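[Stuvarberg-list] Re: Washing raw denim, and the Palico soap question
Date: 27 Nov 2022
List: Stuvarberg Clothing Care and Mending

On the list, a member wrote:

> I bought a pair of raw jeans in April and have worn them most
> days since without washing. They are getting stiff behind the
> knees and I am starting to worry about the crotch seam. The shop
> told me to wait a year and then soak them in cold water with
> Palico. Another member here says to wash early and often. Which
> is it? Also, does anyone bother with vinegar to set the dye? My
> other jeans are ordinary black ones that have gone gray, and I
> would like to stop that happening again if I can.

I'll take these in order, and then add something about drying, which you didn't ask about but which matters more than the soap.

On waiting a year. This advice comes from people who want strong fade lines, and it does work for that. The creases stay in the same place, the dye wears off the high spots, and you get contrast. The cost is that grit and skin oil stay in the cloth. Grit cuts yarn every time you bend your knee, and the crotch gets the worst of it because it rubs with every step. I have mended a lot of jeans that were never washed, and the crotch is where nearly all of them fail.

If you care about fades, wash when they smell or when the cloth feels greasy. If you don't care about fades, treat them like any other trousers and wash every couple of weeks. I do the second with everything I own now.

Before the first wash, measure the inseam and write it down. Unsanforized denim can lose a lot of length in the first soak, and if yours has never been wet you should find out which kind you have. The Kyriakidis pairs that several people here bought are sanforized and hardly move. The older Jillier ones are not. I lost a pair to this years ago and gave them to a shorter cousin.

On the soap. Palico is fine. So is any mild liquid detergent without bleach or optical brightener. I used Palico for two winters and then switched to the store brand and could not tell the two apart, on blue or on black. What does make a difference is the amount. Most people use twice what they need, and the extra stays in the cloth and makes it stiff. If your jeans come off the line like cardboard, try halving the detergent before you buy anything new.

On vinegar. I don't bother. Indigo sits on the outside of the yarn and comes off by rubbing, and vinegar does nothing to change that. Black jeans are usually sulfur dyed, and vinegar doesn't fix that either. A splash in the rinse will help clear out leftover detergent, so if you like the feel of it, go ahead, but rinse well afterward. 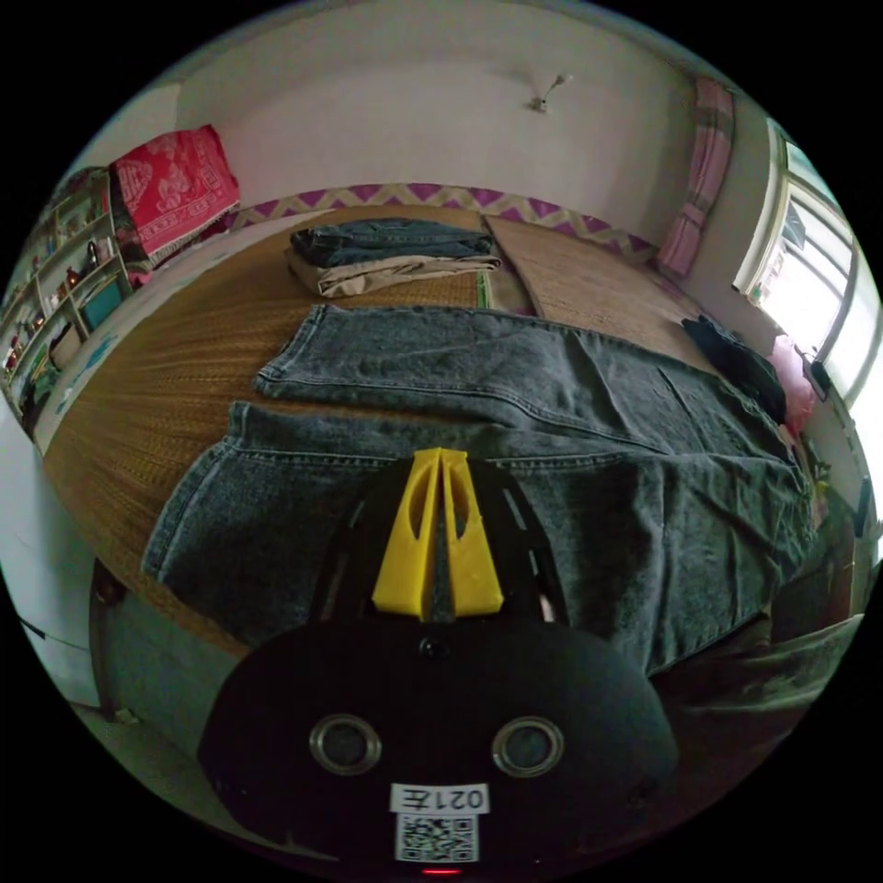
For black jeans going gray, the three things that slow it down are cold water, turning them inside out, and keeping them away from heavy items in the drum. Towels are bad for this. So are other jeans with rivets facing outward. I close the zipper and the button too, so that the teeth don't scrape the cloth. You will not stop the fading completely. If the gray bothers you, a packet of black dye in a big pot every year or two does more than any special wash. Check what the stitching is made of first. Polyester thread won't take the dye, so on jeans with brown or orange stitching you will see it more clearly afterward. I have come to like the gray and leave mine alone.

On spin speed. I asked about this on the list a while back and got very mixed answers, so I tried a few settings myself. My machine has no reading below 200, which it calls a drain spin, and that leaves denim so heavy that it stretches on the line. The top speed sets hard creases into the thighs, and on dark pairs those creases turn into pale streaks after a few washes. Somewhere in the lower half of the dial is right. Shake the jeans out as soon as the machine stops - don't leave them sitting in the drum overnight.

On drying. Skip the tumble dryer if you possibly can. It shrinks the cotton and bakes any stretch yarn until it gives up, and then you get baggy knees that won't recover. I hang mine by the cuffs so that the weight of the waistband pulls the legs straight. Turn the pockets out or they will still be damp the next day. If you have no line, lay them flat on something that lets air through from below and turn them over after a few hours. Keep them out of direct sun unless you want them lighter on one side.

For storage, fold at the knee and again at the thigh, and put the heaviest pairs at the bottom. New indigo should not sit against anything pale for the first few months. I got a blue stripe on a cream sweater that way and it never came out.

Last thing, on the crotch seam. Turn the jeans inside out and hold that area up to a window. If you see light coming through in a patch, reinforce it now with a piece of light cotton and some rows of running stitch. Once there is a hole the job is four times as long. Whatever you decide, wash them before you patch them, as the old cloth may still shrink and the patch will pucker.

The darning notes are still in the list archive, message 233, with the thread weights at the end. If someone has tried the newer Jillier thread on black denim, I would like to hear how the color has held up.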